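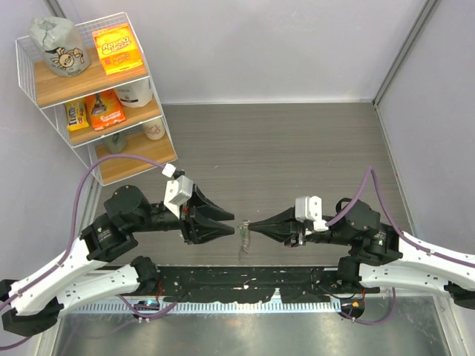
Rarkcombe campus opens its robotics workshop to the public

February 14, 2024

Visitors to the Rarkcombe campus were given their first look at the new robotics workshop this week, when staff and students held an open day built around one everyday job: handling grocery items with two robot arms.

The workshop occupies the former print room on the ground floor of the Tikkanen Building. It was fitted out over the past year and has been in regular use by second-year and third-year students since July. Until now it had been open only to those enrolled in the automation program and to a small number of industry partners.

The demonstration was given at the Warum bench, the name students have given to the enclosed workspace where two arms face each other across a wood-grain floor, with a wire rack of shelves at the back corner. The rack is stocked with the sort of packages found in any kitchen cupboard, among them a cereal-style cardboard box, a paper bag and a white cup. Both arms are fixed to a single black rail along the near side, so that either gripper can reach the middle of the floor and one can pass an item to the other.

Aino Karppinen, who leads the workshop, told visitors that the handover between the two arms had taken up most of the teaching team's attention over the past semester. A box with flat sides is a fairly simple matter, she said, but thin, crinkled plastic is much harder. It folds when it is touched, it catches the light in ways that confuse a camera, and it weighs so little that the gripper has almost nothing to feel.

"People arrive expecting to see something fast," Ms Karppinen said. "We ask them to watch the fingertips instead. Most of what our students are learning happens in the last few millimetres, and it is slow work."

Sessions ran for 30 minutes each and were led by pairs of students. Each began with a short safety talk, followed by a demonstration at the bench and time for questions. Visitors watched from behind a marked line while an operator remained beside the stop button, in keeping with the workshop's usual rules. A second display in the corridor explained how the joints of an arm are numbered and allowed children to move a small hand-driven model with a set of levers.

In total, 523 people signed in at the front desk over the course of the day. Organizers had planned for fewer and added two sessions in the late afternoon to meet demand. Several secondary school groups attended in the morning, and the afternoon drew a mixed crowd of parents, retired tradespeople and staff from nearby warehouses.

Many of the questions concerned jobs. One visitor, who has worked in order packing for most of his career, asked whether the arms on show were meant to do what he does now. Ms Karppinen replied that the bench is a teaching station and that its pace is well short of what a busy packing line would require. She added that the question was a fair one, and that students in the program are expected to discuss it with employers during their placements – including with the people who do the work by hand.

Others wanted to know about the cost of equipment, the level of mathematics required for entry and whether a person could join the program later in life. Staff advised that no earlier study in robotics is needed. Applicants without senior mathematics can take a bridging unit, offered in the evenings, before the start of the program.

Etard, the local engineering firm that contributed to the fit-out, also took part in the open day. Its representatives met with final-year students over lunch and confirmed that the firm will again offer 5 paid placements this year. Students on placement complete 600 hours of supervised work, which counts towards the practical part of the diploma. Applications are made through the placements office and close at the end of the month.

The workshop will now return to its normal timetable. Changes planned for the coming semester include a wider range of items on the shelves, with more soft packaging, and better lighting over the bench. Students have also asked for a screen outside the enclosure so that those waiting their turn can follow the work more closely – a request the campus has agreed to in principle, subject to the equipment budget.

A further open day is planned for July, on a date to be announced. Because of the level of interest, places will be booked in advance and group sizes will be kept small enough for all visitors to see the bench clearly. Schools wishing to bring a class are asked to contact the front desk at the Tikkanen Building early in the term. Groups from outside Rarkcombe may be offered a morning session to allow for travel.

Visitors who left written questions on the day will receive a reply from the teaching team by email. The corridor display will stay in place until the end of the semester and may be viewed during building hours without a booking.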